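3.2 Comment cards and waiting times

We compared the comment cards left by patients with the waiting times recorded at the front desk. Seven clinics took part, all in the Vurthorpe area, and each used the same card: one question scored from one to five, with space for a written remark. Cards were collected in September and typed up by Rainer. Camenzind checked the typed copy against the originals and corrected spelling only.

Of the 101 cards returned, 89 carried a score and 68 carried both a score and a remark. Cards with no score were kept for the reading of remarks but left out of the comparison. Where a patient had circled two numbers, we took the lower one.

Scores fell as the recorded wait grew, but the link was weaker than we had expected. Patients who wrote a remark tended to mention how they were spoken to before they mentioned the wait - even at the Brudis clinic, where waits were longest.
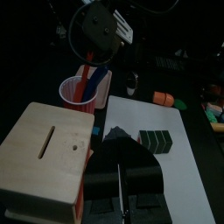
Figure 2. Wooden box with a slot in the lid, and a red cup behind it.

The Skorano clinic was the exception. Its scores were low although its waits were short, and most of its remarks dealt with the telephone line. We did not record telephone waits and so cannot say whether they explain the difference. Cards were anonymous, and a patient who came twice may have filled in two.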